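# Chapter 5: Floors, Walls, and the Shape of a Room

Most people can walk into a room and say at once whether it feels large or small, but they have trouble saying why. Two rooms with the same floor area can feel very different. The color of the floor, the height of the ceiling, the number of openings, and the place of the largest piece of furniture all change how the space is read. This chapter deals with the first decisions in planning a room, before any money is spent on finishes.

## 5.1 Starting with the floor plan

A floor plan is a drawing of a room as seen from directly overhead, with the ceiling removed. It shows the walls, the doors, the windows, and anything fixed in place, such as a radiator or a built-in closet. It doesn't show height. A beginner's plan often leaves out the swing of the doors, and this leads to furniture that blocks them.

Measure each wall at floor level, then again at the height of your waist. In older houses the two figures may differ. Write down the smaller one. In the Gutbridge row houses, which we will use as our main case in this chapter, side walls commonly lean inward by as much as 12 millimeters between the floor and the windowsill. A bookcase cut to fit the floor measurement won't go in.

Record all lengths in the same unit. Builders' drawings usually give millimeters, so that a length of 2000 is two meters and a doorway marked 1000 is one meter wide. Mixing units on one sheet is the most common cause of wrong orders.

## 5.2 Enclosure

Designers use the word *enclosure* for the degree to which a space is bounded by walls. A room with four full walls and one door is strongly enclosed. A porch with a roof and posts is weakly enclosed. Most living spaces fall somewhere between.

Strong enclosure suits sleeping, reading, and close work. Weak enclosure suits cooking for a group, or any activity in which people come and go. The Kunilitz apartments, described in Section 5.6, were first built with a single open living area. Within a few years many tenants had put up bookcases or curtains to divide it. They wanted at least one corner with its back to something solid.

## 5.3 The floor as a color

The floor is usually the largest surface of a single color that a person sees on entering. Wood floors range from nearly white to nearly black, with the warm oranges and browns in the middle of the range. A warm floor makes pale furniture stand out clearly. A gray floor lets it recede.

A common method is to choose the floor first, then one main piece of furniture, and only then the walls. The De Bruijn method, used in the exercises at the end of this chapter, adds a step: the main piece is tested in the center of the room before it is moved to a wall. Placed in the center, it shows how much floor is left on every side.

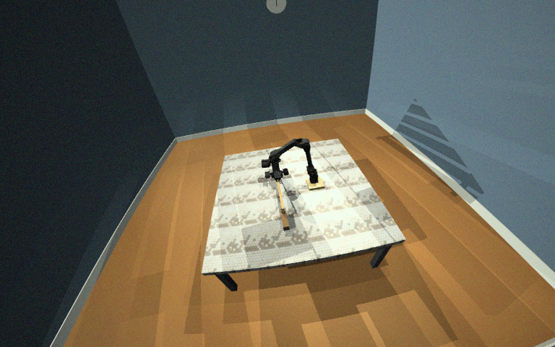

**Figure 5.1** Rendered room with an orange-brown wooden floor and a square, pale-topped table in the middle.

A square table has no long side, so it gives no direction to the room. A rectangular one does, and people will tend to walk along its length. In a narrow room such as the Cinness kitchen (Section 5.4), the direction of the table should follow the direction of the room unless there is a door in the long wall.

Before going on, draw a plan of a room you know well. Mark the doors with their swings, and shade the area of floor that is never walked on. You will need this drawing for the first exercise.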